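Setting a consistent black point across two monitors

By Réjean Tremblay
December
4 comments | 13 shares

Most complaints about a second monitor come down to the dark end of the scale. Near-black parts of a picture merge on one display and separate on the other. The steps below need no measuring device. 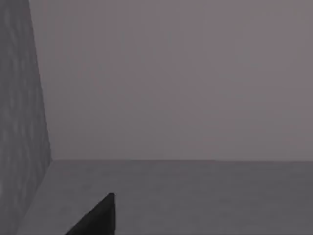 Cuautle wrote after the first version of this page that the brightness control should be left until last, and that contrast is the one to start with. On older displays that order can work. On current LCD panels the brightness control usually drives the backlight and leaves the black level alone, so the order given here stands.

Before you start

Let both monitors run for half an hour. Switch off dynamic contrast, eco mode and any ambient light sensor. Set both to the same preset, normally called Standard or sRGB. Close the blinds and keep one lamp on behind the desk.

Procedure

1. Check the signal range. In the graphics driver, set the output to full range RGB on both connections. A monitor on HDMI often defaults to limited range, and blacks will look grey or will clip.

2. Open a near-black step chart at 100 per cent zoom. Steps should run from level 0 upwards in increments of 2.

3. If the monitor has a separate black level control, raise it until level 0 is visibly grey, then lower it one notch at a time until level 0 stops getting darker. Level 4 should still be just visible.

4. Set the backlight. Match the dimmer monitor first, then bring the other one down to it with a plain white window open on both.

5. Adjust contrast only if the top steps of a white chart have merged. Lower it until they separate.

6. Return to the dark chart and repeat step 3. Changes to contrast can shift the black level slightly.

Known limits

An IPS panel glows at the corners and a VA panel loses dark steps off-axis. Judge both from straight ahead, at about 500 mm. A TN panel can't be matched to either over its full height.

If the match drifts after a restart, look for a second colour profile loading at start-up and remove it.

Contact: Lusia, Cleltham | Back to top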